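April, notebook, performance analysis room, Domthorpe training ground

10.40. Coffee machine out again. Started the set-piece coding from scratch, having decided that last month's tags were mostly a record of my moods. "Dangerous corner" and "quite dangerous corner" are now one category. "Corner, ugh" has been retired.

Feed from the Riis match came in overnight, 2870 tagged events, a lot of them throw-ins. The supplier's idea of a completed pass remains generous. There's one in the second half which goes out for a goal kick and is credited to our left back as a switch of play. Flagged it. They'll reply in June.

Miroslava wants the near-post stuff done before the staff meeting, so that went first. We set up with three at the near post all season until the manager changed it at half-time against Riis, and then we had two there and conceded from the very next one. He takes this as proof that two doesn't work. Vira takes it as proof that the goalkeeper slipped. Watched it from the high angle and the behind-goal angle. The goalkeeper slipped. I have written "further work needed" in the report, as I have a mortgage.

12.15. Long talk with Fedir K. about the loan lad, Skoryk. (Two Fedirs in one building is still causing trouble. The physio sent Kravets's hamstring plan to Skoryk, and Skoryk, being twenty and polite, did the first session of it.) The club has to say soon if it wants him permanently. Paritz own him and would like a decision, or money, ideally both. Upstairs have asked for "a one-pager with a clear answer", so I've been collecting minutes.

What I have: he presses well for the first hour of a game and then goes visiting. His sprint numbers drop off a cliff after the break. Kravets says that's fitness and can be fixed over a summer. I said it might be, but he was the same at Paritz under a different coach, and I have the old clips. Kravets said old clips are how analysts avoid watching training. Fair hit. Went out and watched training. He was very good. 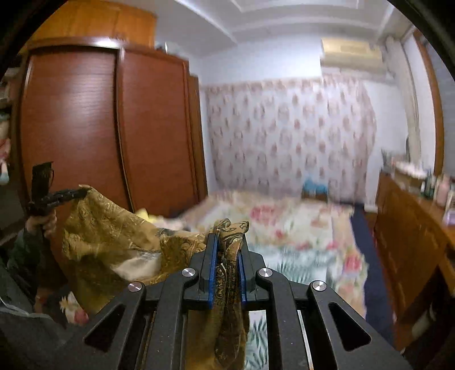
Patterned cloth, bedroom. Pleats where it's gripped, the rest draped off to the left.

14.30. Back to Skoryk. Tried splitting his pressing by who plays behind him. With Grunosar at the base of midfield he wins the ball high up far more often, which suggests that a good part of what we like about Skoryk is Grunosar. This isn't going to be a popular line on a one-pager. Grunosar is out of contract in the summer and his agent has a nose for that kind of sentence.

Caveat to self: the sample without Grunosar is small and includes the cup tie on the pitch that looked like a ploughed field. Rerun it without that one.

15.20. Reran it. Same picture, slightly fainter. Leaving the cup tie in, and saying so in the note at the bottom, where it'll be safe from readers.

Tamara came by from recruitment with a list of wingers who are "like Skoryk but cheaper". Two of them are older than me. One is a full back. She knows this, she says the list is what the filter gave her and she wanted somebody else to suffer too. We loosened the age filter by mistake, then tightened it, and ended up with one name, which was Skoryk.

16.45. Distance data from the vests: number 98 has apparently covered around half the pitch while sitting in the treatment room. Vest left in the kit van again. Took him out of the squad average, which dropped enough that I had to check whether he'd been our hardest worker.

To do:
Clip the Riis corner from both angles for Miroslava, goalkeeper's feet visible.
Ask Paritz for his training loads again, nicely this time.
Merge "second ball" and "2nd ball". Find out who made "secnod ball" (me, I think).
One-pager: currently two pages. Vira has offered to cut it down and I've seen what she does to adjectives, so yes.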